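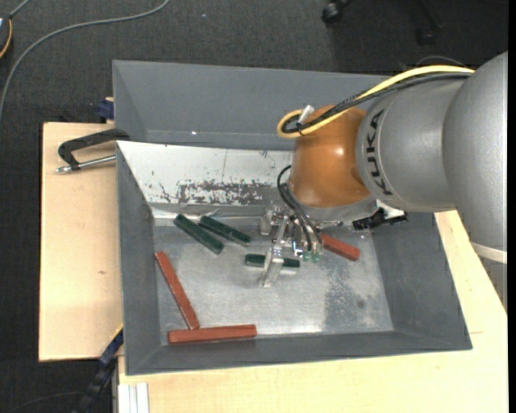
Thongchai Onsri had until seven to find the Batari block. Ten to five already. Coat still on, one glove, the other glove God knows where. The order was for 297 blocks, going out to Hulme on the early truck, and the sheet said 297, and Sutley on the phone said fine, good, go home. But he'd signed for it at midnight and then lain in bed looking at the ceiling, and the ceiling said otherwise. So back he came. He started with the front bin, the gray one with the scraped back wall, that dark flecky patch where the pale finish had gone. Six long blocks lying in it. One of them could be Batari's. Or none of them.

It was her block. That was the trouble. She'd cut it her last week at Ulteck, before the hospital, and she had written something on the end in pencil. Tiny. Wouldn't show him. "Read it when I'm back," she said, and put it on the shelf over the kettle, and there it stayed all through May. Then somebody tidied.

Somebody. Him. He tidied.

He'd been in a mood, wiping things down, and it was a block, and blocks go in with blocks. Didn't even think. Picked it up with a cup in his other hand.

He knelt down by the bin. Knees cracking. Turned the first one end up. Nothing. Second, nothing. Third had a smudge and his heart went — but only a thumbprint, greasy, probably his own. Fourth. Fifth. He slowed down on the last one like that would help.

Nothing.

OK. Bin behind. Then the crates by the door, already strapped, and he'd have to cut the straps, and Sutley would want to know who cut the straps.

Phone buzzed. Sutley.

"Why is the light on? Driver's just texted me, he's early, he says there's a light on."

"Checking the order."

"We checked the order."

"Checking it agian."

No, he said it right, again, he said it clearly, but it came out like a man with a mouthful of nails. Sutley breathed for a while.

"Is this about the shelf?"

He hadn't told him about the shelf. Hadn't told anyone. He looked at the scraped patch on the wall of the bin. All those loads going in and knocking the same place. Years of it, must be. You'd think they would land somewhere else once in a while.

"She rang me Sunday," Sutley said. "She's sitting up. She's eating toast. She asked if you'd read it yet and I said read what, and she laughed at me."

"I lost it."

"You what?"

"I put it in with the order. I think. I was cleaning."

Outside, a truck turning, the beeps. Headlights went across the ceiling and down the wall. He already had the knife out of his pocket. First strap, snap. Second strap, snap. Blocks in tight rows, all the ends the same, all blank, row and row and row. He pulled them out by the armful and stacked them any old way on the floor.

"Thongchai. How many did you count last night?"

"297."

"With hers or without?"

He stopped.

"Because Hulme's only paying for 297," Sutley said. "And I signed out 297 from the saw. I've got the ticket right here in my hand. So if hers was in there you'd of had one over, wouldn't you."

He sat back on his heels. Driver knocking on the roller door now, not very patient. He got up, went to the kettle. Shelf bare. Tea, sugar, the tin with no lid. He moved the tin. He moved the radio that hadn't worked since Christmas and felt along the back, where the shelf didn't quite meet the wall, and there was a gap there. And down in the gap, on end, standing up in the dust, a corner.

He couldn't get his hand in with the glove on. Pulled it off with his teeth.

"Well?" said Sutley. "Well?"

The pencil had rubbed but you could read it. He read it twice. Then he put it inside his coat and went to let the driver in.

700 shares
12 comments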